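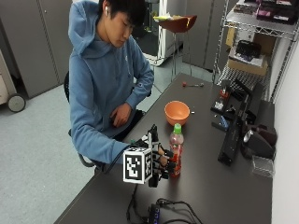

4. Private listening in shared rooms

4.1 What the respondents listen to

In the previous section we looked at the sound of the room itself: the ventilation, the doors, the voices of colleagues. We now turn to the sound which people bring with them. Of the 925 questionnaires sent to the 12 workplaces in Gotcombe and Treden, 800 came back complete, and the question on earphones was the one to which people wrote the longest free answers. Many continued on the back of the sheet.

Music was the most common answer at both sites, but the word covers very different habits. Some respondents repeat one album during the whole morning, so that they know without a clock how much time has passed. Others choose music in a language they do not understand, and they explain that words in their own language pull them away from reading. A smaller group listens to spoken programmes, mainly football talk and history, and this group is almost entirely made of people whose work is done with the hands. Finally there are those who wear earphones with nothing playing. We did not foresee this answer and the questionnaire had no box for it; it was written in the margin, and we coded it afterwards as a separate category.

The form of the earphone has also changed what can be noticed by others. The large headphones described by the older studies can be recognised from the door of a room. A small wireless earbud, such as the white one worn in the right ear in Figure 2, is easy to miss from the other side, and where the hair is long it may not be seen at all. Several respondents told us that they had spoken to a colleague for some time before they understood that they were not heard. One woman from Treden called this "talking to the coat stand", and the expression was afterwards used by the whole team in our coding notes.

4.2 The lowered head

Guzmán has argued, in his work on reading rooms, that an earphone is first of all a sign to other people and only secondly a source of sound. Our interviews support this in part. When we asked how they decide whether a colleague may be disturbed, respondents seldom named the earphone alone. They named it together with the position of the head. A person who looks up, even with both ears covered, is considered available. A person who looks down at the table is not, and the earphone makes this refusal stronger — "it is like a second door", in the words of one interviewee. Figure 2 shows the two signs together: the earbud, and the head tilted down with the eyes lowered.

Here we must make one reservation. The lowered head is an ordinary position for anybody who works at a table, and it would be a mistake to read an intention in it each time. Respondents themselves are aware of this. They described small tests which they make before speaking, for example placing a cup on the table a little too loudly, or walking once past the colleague and coming back. At the Arboleda office, where people sit side by side at long tables, such tests were reported more frequently than at Tikora, where the desks are separated by shelves. We believe that the shelves do a part of the work that elsewhere is left to the earphone.

4.3 One ear or two

A question which we considered minor became important during the interviews. Many respondents keep one ear free on purpose. They do so in order to hear their name, the telephone or the kettle, and they see it as a matter of politeness. Which ear is left free depends on the room: people sitting next to a wall usually keep the open ear towards the others. Interviewees who work with their back to the door gave more complicated answers, and two of them changed their answer while speaking.

Henao describes the same habit among translators and calls it "half attendance". We find the term useful, but in our material the open ear is not always understood by those for whom it is left open. A colleague who stands on the covered side sees only the earbud and concludes that the person is closed to conversation. The politeness is therefore real for one half of the room, and the other half has no knowledge of it. Three interviewees had quarrels of this kind to report, all of them short and all of them, as they insisted, already forgotten.

The written rules of the workplaces give little help. Most do not mention earphones, and those which do are concerned with safety on stairs and in the loading area. At Tikora the rule asks staff to use earphones "with consideration", and our respondents there were divided on what this could mean in practice. The younger ones took it to concern the volume. The older ones thought that it meant taking the earphone out when somebody comes near, whether or not this person wishes to speak. We return to this difference in Section 5, where the answers are compared by age and by length of service.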